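Search this site
Search for:

Thread by Pieter Van Hecke
17 posts · 14 shares · Print · E-mail this thread

1. On Monday I took over the care of our two-arm hose cell from Renata Dudek, who has moved to the Burken line. She left me a very good notebook and a very short cable key. I will write down here what I do with the cell, so that the next person has both.

2. The job of the cell is simple to say. The left arm takes one piece of hose, the right arm takes the other, and they push the cuffs together over the middle of the table. We call the cell Clarance. I do not know who chose this spelling, but it is on all the papers.

3. My first rule comes from Renata's notebook: look at the cable under the gripper before you look at the program. The plug at the wrist and the small elbow at the gripper are the two places where I begin, each morning, with my fingers and a torch. 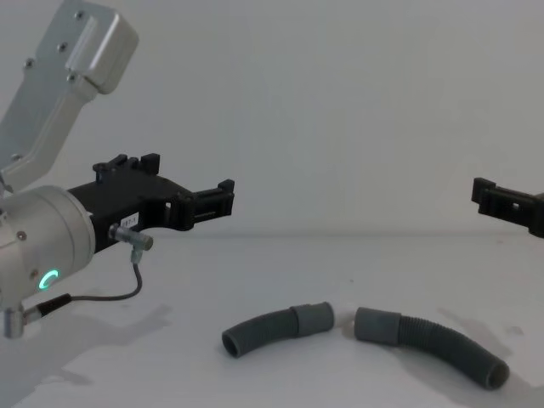 4. How tight should the cable plug be?
Tighten it by hand until it stops, then leave it alone. A tool can damage the thread, and a new cable takes our supplier Plotov a long time to send.

5. The loop in the cable must be big enough for the wrist to make its full turn, but not so big that it catches on the table. Renata moves the wrist slowly through 90 degrees in each direction and watches only the cable. I do the same now. It takes a few minutes and it is rather boring, I admit.

6. The counter stood at 3,065 cycles when I got the cell. In the notebook, the last cleaning of the fingers was written in June. So I cleaned them, with a cloth and a little alcohol, and let them dry before I started again.

Share this post · 14

7. Next is the start position of the hoses. The program does not search for them. It goes to the taught point and closes there, so if a piece is turned a little, the grip is on the wrong part of it and the joint is bad.

8. I asked Renata if we should put marks on the table. She tried tape in the past. The edge of the tape lifted a small ribbed piece and then everything was too high. Now she prefers to teach the points again when the hose type changes.

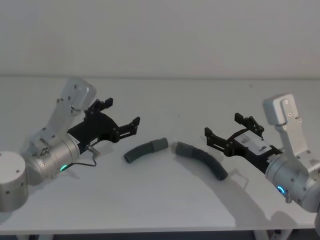 9. Teaching the points again is a job of one morning if you are calm. I start with the left arm, as the notebook says, and I save after every point, because I have once lost all of them. For the start layout I put the two cuffs facing each other with a small gap, the shorter piece on the left and the longer one on the right, both bending towards the front of the table. The jaws stay open until I am happy with the height. Then I close the left one first, at the slowest speed, and keep my other hand on the stop button.

10. A small thing which cost me an hour: the two arms do not have the same zero. In the notebook it is called "the Danzer offset", after the old workshop where the cell was built. If you copy a point from the left arm to the right arm, you must add it. The number is on the inside of the cabinet door.

11. Renata wrote to me in the evening: "Did you add the offset?" I had not. I added it at 7 in the morning, before coffee.

12. After the points, I check how the two arms meet. For this I take the hoses away, send both grippers to the middle and stop them just before they touch. Then I bend down and look along the table at the two tips. If one is higher, I correct the right arm only. When you correct both, you never know which one was wrong.

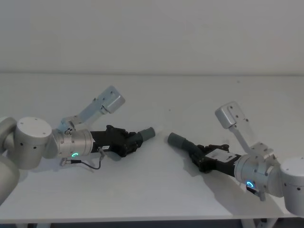 13. How often do you do this meeting check?
Once a week, and also after every stop where an arm has touched something it should not touch. I write the result in the notebook even when nothing has changed.

14. There is one fault I have not solved. Sometimes the right gripper reports "closed" a little too early, and the program waits for a signal that has already come. I have made the waiting time longer. This is not a repair, I know it well, and I have written it in red.

15. My plan for it is to change the two gripper cables with each other, left to right, and see if the fault moves too. If it moves, it is the cable. If it stays, I will have to open the gripper, and for this I want Renata next to me.

16. For those who asked: I keep no spare gripper, only spare fingers, two cables and a bag of screws. The screws of the wrist I tighten in a cross pattern, as with a car wheel. Please do not borrow from the bag.

17. I will add to the thread when I have changed the cables. If you look after a similar cell and you have seen this early "closed" signal, please write to me which end of the cable it was.

14 shares · Print · E-mail this thread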